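**Ullungate hall, food and drink area: floor and trip check, July**
Checked by Tuulikki Peltonen. Comments by Jouko Halonen.

- [x] **Exits clear.** Both doors open fully. I tried them myself, as last year's sheet said "clear" with a stack of benches in front of one.
- [x] **Extension leads.** The 2 long ones carry a Drurkbridge inspection sticker. I would like to know who did the inspecting. A sticker proves that somebody owns stickers.
- [ ] **Cables taped or run along the wall.** Marked done on the morning round. Not done everywhere. Leave open.
- [x] **Heater switched off at the wall.** Rated 2,000 watts, on a circuit Gradov says is good for more. No paperwork seen.
- [ ] **Drinks kept away from sockets.** The rule says "a safe distance" — no figure given, so anyone can claim to have met it. I suggest 1,000 mm until someone writes down a better one.
- [ ] **Containers and trays off the floor.** Tuulikki passed this because the tray has a rim. A rim keeps things on a tray. It does nothing for a person who steps on it. Failed.
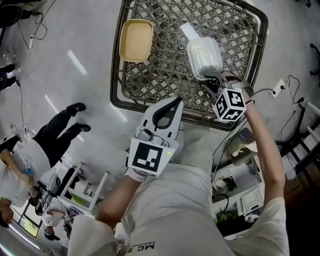
*Item 6: woven tray on the floor, paper and clear plastic containers on it, person standing alongside. Loose plug and cable at upper left, see item 3.*

- [ ] **Chairs back from the walkway.** The Tsai plan asks for 700 mm. Tuulikki paced it out, and I don't accept pacing. Bring a tape.
- [x] **Floor surface sound.** No lifted edges found along the main route. Corners not looked at by either of us.

Items 3, 5, 6 and 7 stay open. Please don't tick them from memory. — J.H.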